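Ladeck Street Community Garden
Minutes, April plot holders' meeting

Called to order at 7:10 p.m., ten minutes having been lost to the hunt for the gavel. Felicidad Rivera chaired with a trowel.

Water. The bill came to $580. Plot 30 again denies owning a sprinkler. Discussion of what, in that case, has been watering the sidewalk was tabled.
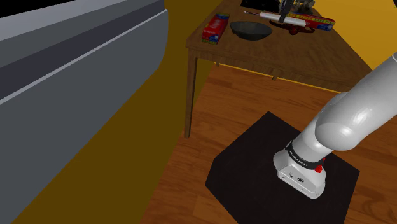

Compost. Manalo Farm will deliver 52 bags on Sunday at 8 a.m. Everyone present agreed to help unload, and four people wrote their names down.

Zucchini. Motion to limit each plot to two plants — carried, with last summer's growers abstaining.

Fence. Bruler Hardware quoted $100 for the gate latch, parts only. The string stays for now.

Other business. The rooster next door was raised. He is still not a member and cannot be fined.

Adjourned 8:25 p.m.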